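Home News Projects Interviews Contact

Sat 26 October
By the Tendevbridge staff desk

Last updated: Sat, 14:10

Folding used to be bench work at Lilside. Now part of the shift is spent teaching it, with gloves on and a marker cube on each hand.
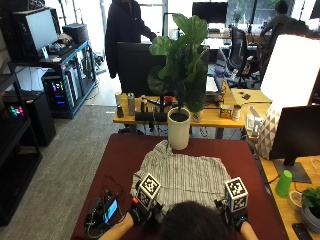
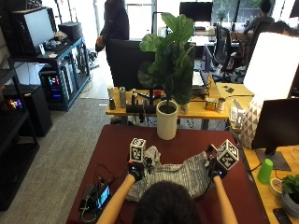

WORKPLACE / AUTOMATION

The folding lead at Lilside has been on the recording rota since April. Dalent, the folding cell the recordings feed, is built by Sopacua. "A session is 42 folds," she said. "You fold, you lay it out again, you fold. The cubes have to stay in view, so you learn to keep your wrists up."

The set stands at 2,280 accepted folds. Takes with a hidden marker are dropped. Striped shirts are slower, she said, and collars are the main cause of rejects.

Seven people are trained for the gloves. Recording is limited to 2 sessions per shift and paid at the bench rate. She had asked for a higher one. "It is harder on the shoulders than the bench. They said they would look at it."

On staffing, she was brief. Towels are to move to the cell first. Shirts stay manual until the reject rate comes down, and two bench posts become cell operator posts. "I would like that in writing before the towels go. Some of us have put our own way of folding into it."

The operator course has no start date.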